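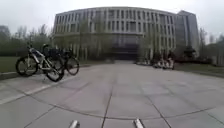

Progress report to Pathirana, second reporting period
Project: Teaching outdoor delivery routes by remote driving
Prepared by Stijn Kramer, Trindier
Tue 23 January

1. Summary

In this period we moved the work from our indoor hall in Cokville to outdoor paved areas. An operator drives the robot with a hand controller and looks only at the video from the robot. The driving commands are stored together with the video, and the model is trained on both. At the end of the period we have 1,664 accepted drives. The work is on schedule, except for the item in section 4.

2. Work done

The main task is "go to the entrance". The robot starts on open paving, far from the building, and the operator brings it to the door at a calm speed. We wrote new instructions for the operators, because the indoor ones did not say what to do near a curb or near parked bicycles. The rule is now to keep a wide distance and to make one smooth turn. Early drives had many small corrections of the stick, and the model learned these corrections also. It moved left and right on a path that was completely free.

We trained 16 operators. Most of them needed one afternoon before their drives were good enough to keep. Operators with experience in video games were fast to learn the controls, but they had to be asked several times to drive more slowly.

The wide lens makes straight curbs look bent. For a person this is a small problem and goes away with practice. We decided to store the video without correction, so that the model gets the same view as the operator.

3. Data quality

Every drive is checked by a second person. We rejected 44 drives. The usual reasons were a lost radio connection, a stop of more than a few seconds in the middle of the route, or a wrong start position. The rejected drives are kept in a separate folder and are not used for training.

4. Delays

The new controllers from Pudard came 2 weeks later than agreed. During this time we used the old ones, which have a less sensitive stick. Drives made with the old controllers are marked in the records, and we will compare the two groups before we decide if they can be mixed.

5. Next period

We will record routes with people walking across, first with our own staff. We will also start short tests where the model drives and the operator can take over at any moment. Each takeover will be saved as a new demonstration. The budget is unchanged. We ask Pathirana to confirm that the money reserved for indoor recording may be used for outdoor operator hours.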